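The spring open day at Bodoven drew 111 visitors to the robotics hall on 20th May. Sille Ladefoged, who has directed the laboratory since March, received us after the final demonstration.

The program was longer than in previous years, with 36 short sessions given across two halls. Ms. Ladefoged described the change as a response to requests from local schools. "Families asked to see the hands up close," she said. "A talk from a stage did not give them that."

Much of the afternoon centered on Plondis, the laboratory's study of grasping. Asked what visitors most often misunderstand, she named speed. "They expect it to be quick. We would prefer that it be careful, and we tell them so at the start of each session."

She was equally direct about the limits of the work. Soft objects remain difficult, and a joint project with the firm Raduder on handling cloth will continue for another 2 years. "I cannot promise a result," she said. "I can promise that we will publish what we find."

Registration for the next open day will be handled by the Chu visitor office. Ms. Ladefoged intends to keep the groups small. 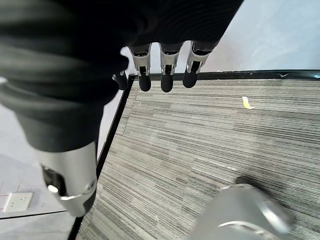
*Robotic fingers above the carpeted floor, with the sleeve covering part of the arm.*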